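3.2 Local press coverage of fraud charges

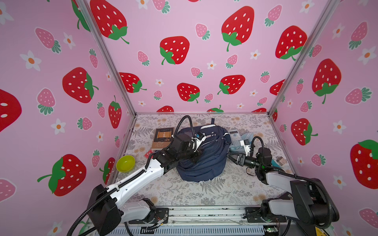
Figure 2. Flat work surface enclosed by pink walls with a strawberry and flower print.

The second set of reports concerns the arrest of a lettings agent in Girulia, charged with taking deposits on flats he had no right to let. We collected every item printed or posted by the two local titles, the Trarnero and the Durán, from the day of the arrest until the first hearing in February. After repeats were removed, 26 items remained.

Items were coded for the source named first, the verb used for the alleged act, and whether the charge was kept apart from proof. Most opened with the police account. The defence solicitor was quoted in two items, both in the Durán and both near the end. The word "alleged" was usual in headlines but often dropped by the third paragraph, where the loss of 3000 euros to one family was stated as plain fact.

Rustad's scheme for crime reports was used with one change. He treats an appeal for further victims as part of the police account; we coded it separately, as it often ran as an item of its own. Coding was done in Endix, and disagreements were settled by a second reading of the full item. Reader comments were left out.

Related articles
Naming suspects before trial in regional newspapers
Edvin Rustad: Coding police sources in short news items
Court reporting and the weekly press

Contact | Copyright | Back to top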